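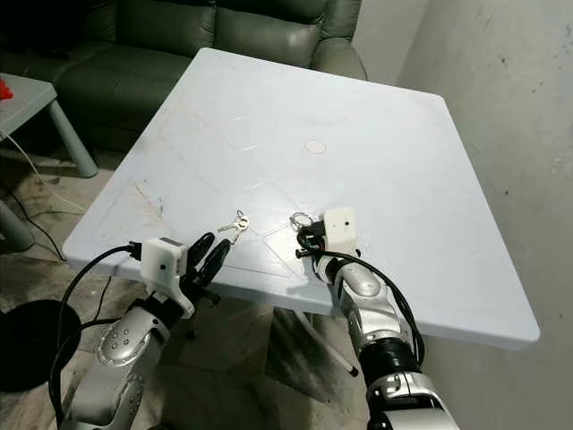

Fig. 1. Llaves y argolla sobre la mesa; la argolla, en la pinza derecha.

Apuntes sesión 7 -- Recogida de demostraciones (tarea "llaves y argolla")
Prof. Lejla Zupan. Prácticas: Todor Ivanov

Recordatorio rápido. Aprendizaje por imitación = pares observación / acción. El modelo solo ve lo que ve la cámara y lo que hicieron los brazos. Si la persona que teleopera duda tres segundos, el modelo aprende a dudar.

Vocabulario:
Episodio: desde la posición de reposo hasta que se suelta el objeto y se vuelve al reposo.
Demostración válida: episodio completo, sin cortes, sin manos humanas en la imagen.
Lote: episodios grabados con la misma disposición de partida.

Objetivo del curso: 300 demostraciones por grupo. El conjunto común (carpeta Urnon) tiene ahora 1,326 episodios, pero hay de todo, falta filtrar. Para la entrega valen los que pasen la revisión, no los grabados.

Por qué llaves: piezas pequeñas, metal con brillos, contacto difícil. Un cubo se agarra casi de cualquier forma, una llave plana no. Ojo con los reflejos del tablero, en la profundidad salen huecos.

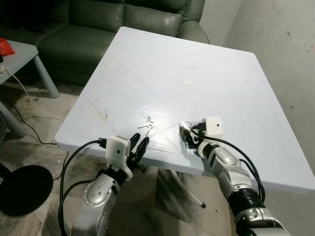
Fig. 2. Pinza izquierda abierta sobre el borde cercano, apuntando a las llaves.

Sobre la aproximación. Bajar despacio, dedos abiertos, cerrar solo cuando estén a los lados de la pieza. Errores típicos que salieron en las revisiones de Bernice:
-- cerrar demasiado pronto y empujar la llave
-- apretar contra la mesa (se nota en las corrientes de los motores, mirad la gráfica)
-- corregir con los dos brazos a la vez. Primero uno, luego el otro

Cámaras: la de cabeza da el contexto, las de muñeca el detalle. Comprobar que las tres graban antes de empezar. Parece obvio pero se perdió un lote entero en agosto por esto.

Disposición inicial. Variar SIEMPRE entre episodios: posición, giro, distancia entre piezas. Si todo empieza igual la política memoriza la trayectoria y no mira. Lo contrario tambien es malo, nada de poner las piezas donde el brazo no alcanza.

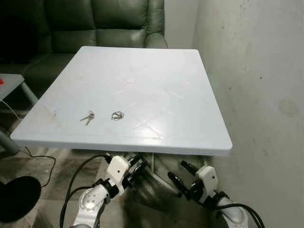
Fig. 3. Las dos piezas separadas unos centímetros, pinzas por debajo del nivel del tablero.

Azra preguntó si hay que anotar la posición de las piezas. No hace falta, sale en el primer fotograma. Lo que sí se anota: operador, número de lote, resultado (éxito / fallo / dudoso), comentario corto. Los "dudosos" los mira otra persona del grupo.

Los fallos no se borran!! Van a su carpeta, los usamos en la sesión de detección de errores. Borislav tiene el script que los separa, pedídselo a él. Un fallo seguido de una recuperación limpia es de lo mejor que podeis grabar, marcadlo como "recup".

Ritmo: tandas cortas, cambiar de operador al terminar cada una. Mejor mezclar estilos dentro del grupo que un solo experto, aunque luego la varianza en las acciones sube y cuesta más entrenar (volveremos a esto con los modelos multimodales).

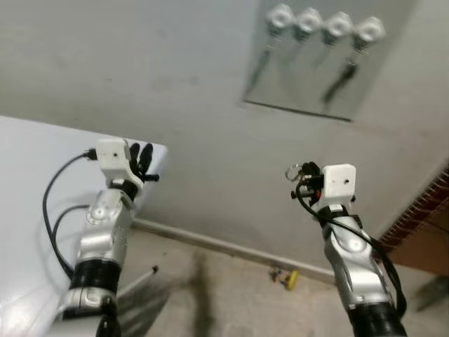
Para la próxima sesión
Leer el guion de entrenamiento, apartados de normalización y de recorte temporal. Traer 200 episodios ya etiquetados, formato Initz, sin comprimir. Quien no tenga hueco reservado para grabar, que escriba a Todor.
Pregunta para pensar: si la argolla tapa parte de la llave en la cámara de cabeza, qué vista debería pesar más y cómo lo comprobaríais con los datos que teneis?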